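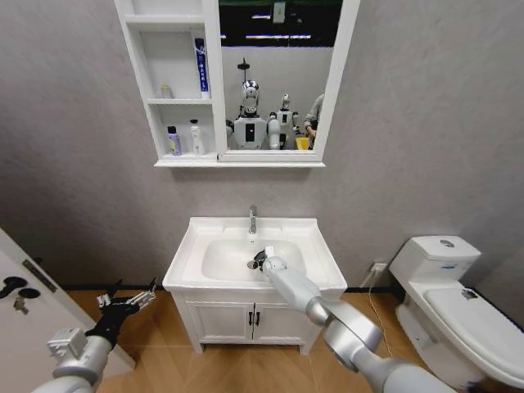
About us

Putesis is a small company for bathroom furniture. We make vanities, mirror cabinets and open shelves for homes where the bathroom is not large. Our workshop is in Brilov and our showroom is in Dobos, on the same street as the post office.

We started with one product, a cabinet for under the sink with two doors. Our first customers lived in old apartments with pipes in strange places, so we learned to measure very carefully. Today we are 11 people, and we still cut the back panel of each cabinet after we have received the drawing of the pipes.

What we make

The vanities are on short legs or hung on the wall, as the customer wishes. We recommend legs for older walls. With legs it is also possible to clean the floor under the cabinet without moving anything.

The mirror cabinets can be ordered with an open part at the side. Many people asked us for this. They want to reach the soap, the cream and the shampoo without opening a door with wet hands. The shelves inside can be set at different heights, so a tall bottle can also stand there.

Our handles are available in black, white or chrome. The white doors with black handles are ordered the most. If you already have a door or a lamp in a certain color, please bring a photo to the showroom and we will look for a handle that goes well with it.

Skomudon

Skomudon is our series for narrow rooms. It was first shown in October and it has now 38 combinations of cabinet, sink and mirror. The smallest cabinet has a depth of 370 mm. In the last year we delivered 1083 cabinets of all our series together, most of them to private homes.

Delivery and repair

We deliver with our own van and we carry the furniture up to the apartment. Connecting the faucet and the drain must be done by your plumber. Hinges, legs and handles can be bought from us separately, also for cabinets which we do not produce anymore. Please write the number from the sticker inside the left door when you order a part.

The showroom is open from Monday to Friday. For a visit with planning of the whole bathroom, we ask you to make an appointment.

Page updated: 2022-03-17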